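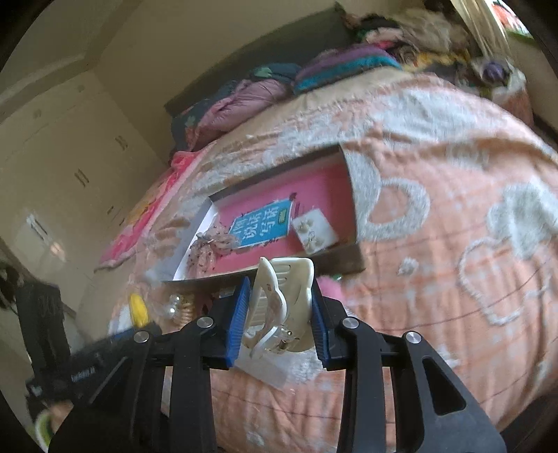

Pince à main, patins bleus nervurés, sur une pince à cheveux en plastique blanc. La boîte ouverte est juste derrière.

Galerie : essais comparatifs de pinces à main, novembre

Cette page accompagne le compte rendu de nos essais de préhension sur petits objets domestiques. Nous avons comparé 2 jeux de patins sur le même outil à main, puis repris une partie des prises avec une autre caméra. Le but était de choisir une configuration unique pour la suite du projet Starkdale, avant de passer les mêmes tâches sur le bras.

Chaque jeu de patins a été essayé sur 13 objets, avec 30 prises par objet. Les objets sont légers, souvent ajourés ou brillants : barrettes, boucles d'oreilles sur carton, sachets transparents, papiers pliés. Ce sont ceux qui nous posaient le plus de problèmes au printemps.

Patins

Le patin nervuré tient mieux les objets dont les bords sont irréguliers. Avec une pince à cheveux, les dents courbes viennent se loger dans les nervures et la pièce tourne peu. Le patin lisse Hämmerli, monté sur les mêmes doigts, laisse pivoter la pièce dès qu'on incline le poignet.

Sur les cartons plats, c'est l'inverse. Les nervures ne touchent la carte que par quelques lignes et elle glisse vers le bas. Le patin lisse la garde en place, à condition de l'avoir nettoyé : les peluches de couverture s'y collent très vite.

Sur les sachets transparents, pas de différence nette entre les deux jeux. La plupart des échecs viennent de l'approche, l'opérateur ayant du mal à juger où commence le plastique.

Surface de travail

Nous avons fait les mêmes prises sur une table puis sur un lit. Une couverture épaisse s'enfonce sous les doigts et l'on peut descendre plus bas sans choc, ce qui aide pour les papiers. En revanche, les petits objets s'enfoncent aussi, et il faut parfois 2 ou 3 tentatives pour passer un doigt dessous. Les motifs blancs en relief gênent la détection des objets blancs. Nous n'avons pas corrigé ce point, il faudra le traiter au moment de l'annotation.

Caméras

La caméra grand angle Ovcombe montre à la fois les doigts et une bonne partie de la pièce. C'est utile pour retrouver la position de l'outil, moins pour lire les détails : les bords de l'image sont arrondis et sombres, et les petits caractères deviennent vite illisibles. Une fenêtre en arrière-plan reste exploitable tant que le rideau en couvre une partie.

La seconde caméra, une Lurkell à champ plus étroit, donne une image plus nette au niveau des patins. Elle perd la pièce de vue pendant les déplacements rapides et nous avons dû écarter 6 enregistrements pour cette raison.

Réglages conservés

Patins nervurés, caméra Ovcombe, exposition automatique. Les vis des biellettes sont à resserrer au début de chaque séance – un jeu même faible se voit sur la fermeture des doigts. Le patin lisse reste dans la mallette pour les séries de cartes et de papiers.

Les essais sur le bras reprendront la même liste d'objets, dans le même ordre. Les fiches de prise et le tableau des échecs par objet se trouvent dans la rubrique Documents, sous « Starkdale, pinces à main ».

Retour à la liste des galeries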